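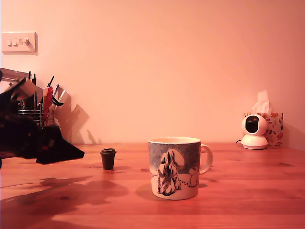

Who can apply for the tableware assistant position at Immont?
Anyone aged 18 or over who can handle ceramics with care and commit to two shifts a week. Prior experience in a shop or kitchen is welcome but not required.

Immont seeks an assistant for its mug and cup collection in Ornolthorpe. The collection holds 300 pieces, from decorated ceramic mugs to miniature cups, and is lent to cafes and schools in the region.

Duties include washing and drying returned items, checking rims and handles for chips, setting out pieces on the table for borrowers, and packing orders for collection. Shifts begin at 8 a.m. — punctuality is expected.

The appointment starts in February and is part-time. Applicants should send a short letter and the name of one reference to Maarja Strazds, Collections Office. Interviews will be held on site with Leopold Brunner.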